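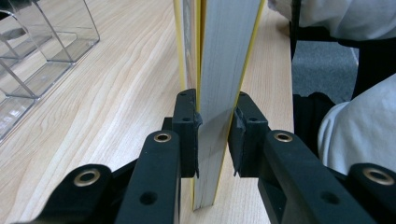
Macario Valdovinos wrote to me that software patents are harmless so long as they are only held and never used. Most of the claims in the Prideck portfolio, he argues, would fail in court, so small developers can ignore them.

I disagree. A weak patent still has to be read, and reading it costs money. Plulora, a firm of 11 people, received two letters from Prideck in May over a method for sorting queued messages. The first listed 27 claims. Almost all of them restate the same step in different words. Plulora's lawyer thought the claims poor and advised paying anyway, as the licence was cheaper than the defence.

That price is the fault in the system. It is set by the cost of arguing, and the merit of the claim hardly enters into it. A court that might strike the patent out never sees it.

Valdovinos would leave this to the examiners. They work to a fixed time per file, and much of the earlier work in this field sits in old source code that they do not search. I would rather see the holder pay the other side's costs whenever a claim falls - in full, and within two months of the ruling.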